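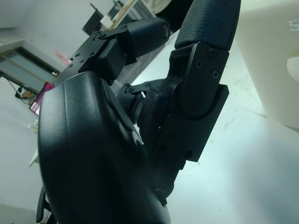
When will the Drusham library reopen? The main floor opens to the public on 19 January 2019 at noon, and the children's room will follow in June.

The building on Pietrzak Street closed after a burst pipe soaked the lower level. Crews replaced 12 windows and most of the carpet, and 1,199 damaged books were taken out of the collection.

Branch manager Wendy Tapley said the new hours will be posted at the front door. "People have been driving to Utavow for their holds, and that is a long trip in winter," she said.

Late fees are waived for the first 16 days. Items borrowed before the closing can go in the drop box on the parking lot side. Story time will meet upstairs until the children's room is ready.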